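Workshop notebook – rental units, access and water
14/08/2024
Bench entry, P. Huet. Read by: Jacqueline, Thibault.

Continuing the door lock problem at Grinero. Third guest complaint about the keypad not taking the code after the evening. Bláthnaid let the last family in with the mechanical key and swapped the whole lock for the spare, so I finally have the bad one on the bench instead of guessing over the phone.

Unit: Gaber keypad deadbolt, front door, bay side. Installed in January. Four AA cells, alkaline. Firmware not updated since install. Outer plate has salt haze on the lower third and some green on the two bottom screws. Gasket seated correctly as far as I can tell. No water inside the keypad half.

Bench test 1, as received. Cells read 1.31, 1.30, 1.31, 1.12 V open circuit. One weak cell. Keypad wakes, takes the code, motor starts and stalls with the bolt half out. Low battery light does not come on. The light is triggered on total pack voltage at idle, so one bad cell in a set of four won't show until the motor loads it.

Bench test 2, fresh cells. Bolt throws fully every time in free air. Ran it 36 cycles by hand with no stall. Current during throw looks normal, with a short peak at the start.

Bench test 3, side load. Clamped a piece of strike plate against the bolt to imitate the door pulling. Stalls readily. With the weak set it stalls under almost no load.

So there are two things. The cells are going flat faster than they should, and the door is dragging on the strike. Thibault measured the gap at the site in the morning and again in the late afternoon. Latch side closes up by 2 mm over the day. That door faces west over the water and gets full sun from lunch on. The slab is fiberglass over foam but the jamb is wood and the bottom of it has been painted over bare end grain. I would bet on the jamb.

The guests arrive at four or later. Housekeeping goes in at eleven. That accounts for housekeeping never seeing the fault and guests always seeing it.

Retry behavior: on a stall the lock backs off, waits, tries again, up to three times. Each retry costs as much as a full throw. A guest who keys the code five times in a row is running the motor fifteen times. I think most of the battery loss is here and very little in standby. Log pulled from the lock holds 2000 events and then overwrites. Of those, 681 are stall or retry. The same log from the lock at Simard (same model, north-facing door, covered porch) has stalls in single digits.

Orura side: Apolline checked the booking system and the codes were being pushed correctly. Start time is set to check-in hour, end time to checkout. No mismatch between the code in the guest message and the code in the lock for any of the three complaints. Software is cleared. She did find that the arrival message still tells people to "press firmly and try again," which is the worst thing to tell them. Asked her to change it to: pull the door toward you by the handle, enter the code once, wait for the green light.

Work for the site, in order:
– Move the strike plate out, elongate the lower screw hole, refit with long screws into the stud.
– Deepen the bolt pocket. It is shallow by eye, and the bolt end has a bright ring where it has been hitting bottom.
– Scrape, dry and seal the jamb end grain. Needs a gap between bookings. Jacqueline to look at the calendar.
– Replace the outer screws with stainless, thin film of silicone grease under the plate.
– Lithium cells, if the Gaber manual allows them for this revision. Check before buying. Some of these gauges misread lithium and give no warning at all before they quit.

Jacqueline asked if it is worth going back to a key box as the main entry. My view is no, keep the box as backup. The one on the dock post has the same salt problem and nobody has oiled it. Added to the list.

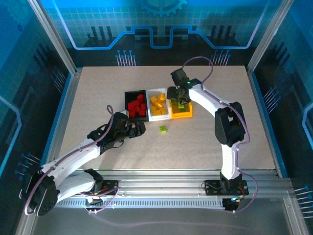
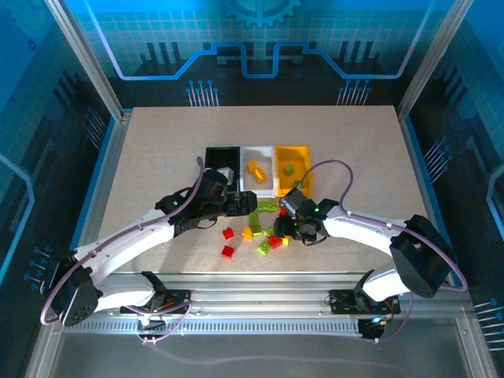 Reading time: 4 min

Afternoon, continued.

Opened the motor half after all. Four screws, one already rounded by somebody. Gear train is clean, grease is still pale. No stripped teeth. The contact spring on the weak cell's position is slightly flattened compared with the other three. Bent it back, measured again, drop across it is now the same as its neighbors. So the low cell may have been partly a contact issue, though 1.12 V open circuit says the cell itself was also tired. I don't have a way to separate the two from here.

Reassembled with the original gasket. Cleared the log, set the clock, removed all guest codes, left only the bench code. Tagged it "tested, OK in free air, do not refit until strike is moved." It sits on the second shelf next to the spare thermostats.

The spare now in the door at Grinero has a full set of fresh alkalines. It will do the same thing if the strike stays where it is. Bláthnaid has the mechanical key on her ring and knows to pull the door first.

To ask Thibault: was the afternoon gap taken with the air conditioning on? Guests usually have it running hard, he may not have. If it was off, repeat.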